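작은 브랜드가 굿즈를 파는 법

머그잔 하나가 가게 이름을 알린다는 말은 과장이 아니다. 항구 도시 Dorville의 자전거 정비소 Mukville은 본업이 수리지만, 지난해 매출의 상당 부분을 머그잔과 티셔츠, 차고용 깃발에서 올렸다. 처음 찍은 티셔츠는 82장이었다. 단골에게 나눠 줄 생각으로 맡겼는데 사겠다는 사람이 나왔고, 정비소는 3월에 온라인 상점을 열었다.

상점은 상시 판매를 하지 않는다. 두 달에 한 번 주문을 받고, 마감한 뒤에 제작을 맡긴다. 재고를 쌓아 둘 공간이 없어 택한 방식이다. 첫 주문 기간에 머그잔 341개가 나갔다. 다음번에는 포장재 값이 올라 배송비를 따로 받았고, 주문이 조금 줄었다.
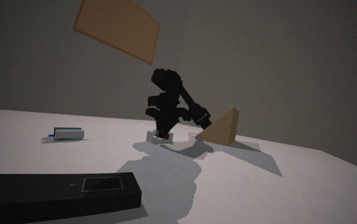
가장 어려운 일은 품목을 고르는 것이었다고 한다. 손님들은 모자, 열쇠고리, 스티커, 앞치마까지 온갖 것을 요청했다. 정비소는 그중 직접 써 본 물건만 올리기로 했다. 색도 줄였다. 초기에는 티셔츠를 다섯 가지 색으로 냈지만 지금은 검은색과 회색만 남았다. 위 그림에서 연한 분홍빛이 도는 흰 탁자 위에 검은 로봇 팔이 놓인 것처럼, 밝은 바탕에 검은색 하나면 윤곽이 충분히 산다. 로고 인쇄도 같은 원칙을 따라 한 가지 색만 쓴다. 판을 하나만 만들면 되니 소량 제작에서 단가 차이가 크다.

제작은 이웃 도시의 인쇄소 Mac Suibhne가 맡는다. 최소 수량이 낮은 대신 납기가 길다. 머그잔은 주문 마감 후 받아 보기까지 다섯 주가 걸린다. 정비소는 이 기간을 상품 설명 첫 줄에 적어 두었다. 예전에는 맨 아래에 적었는데, 언제 오느냐는 문의가 끊이지 않았다.
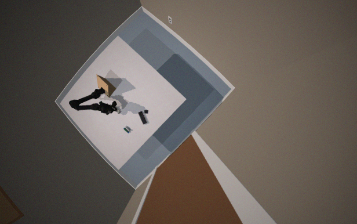
선물 수요도 무시할 수 없다. 5월과 12월에는 평소보다 주문이 몰린다. 특히 부모에게 줄 물건을 찾는 사람이 많은데, 이들은 사이즈를 맞춰야 하는 옷보다 머그잔을 고른다. 정비소는 올해부터 5월에 맞춰 주문 기간을 앞당겼고, 그 결과 한 차례에 1,978건을 받았다. 포장은 영업이 끝난 저녁 8시부터 했다. 파손으로 다시 보낸 머그잔도 적지 않아 상자를 두꺼운 것으로 바꿨다.

깃발은 아직 시험 중이다. 천이 얇으면 차고 문을 여닫을 때 말려 올라가고, 두꺼우면 접은 자국이 오래 남는다. 견본은 두 번 돌려보냈다. 민소매 티셔츠는 여름이 오기 전에 올릴 예정이며, 가격은 반소매와 같게 매긴다.

비슷한 길을 가는 가게도 있다. 커피 로스터 Stukness는 안내 메일을 받는 사람이 3,000명 이상인데도 한 번에 한 품목만 낸다. 다음 품목은 보온병이고, 주문은 9월에 받는다.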